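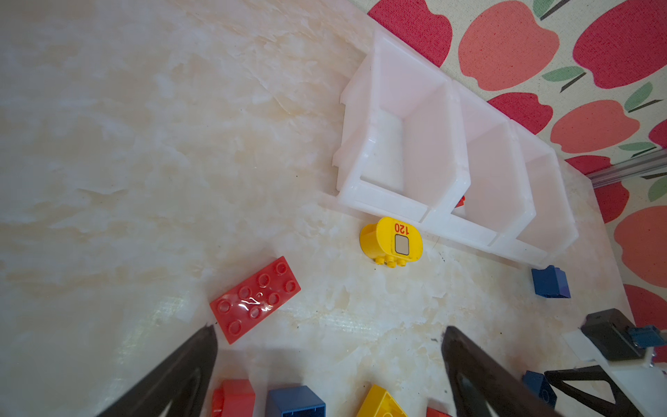
Calell T2 tablet, battery drain after the September update

dkelmendi
Since the update my T2 loses 2 percent an hour with the screen off. Wi-Fi is on, Bluetooth off, no SIM. It was under 1 before. Anyone else?

Lenell_user
Same model, same build. Check the battery page. Mine lists "media storage" at the top, which means it is rescanning the card.

radonjic60
It's the radio firmware. They changed the Wi-Fi sleep policy. Set it to "never on during sleep" and test overnight.

Lenell_user
Tried that Saturday. No change at all. Pulled the card and the drain stopped.

radonjic60
Then you have a bad card. Mine has no card in it and still drains.

dkelmendi
Card is a 60 GB partition with 3,000 photos on it. Media storage shows 41 minutes awake. Wi-Fi shows almost nothing.

cultatitz
Clear data for media storage, reboot, leave it on the charger until the scan ends. A factory reset is not needed.

dkelmendi
Done. Scan took most of the evening. Drain is back under 1 with the card in.

radonjic60
Doesn't explain mine. Capacity reads 300 mAh low too, so I'm rolling back to the old build.

cultatitz
Post your wakelock log first.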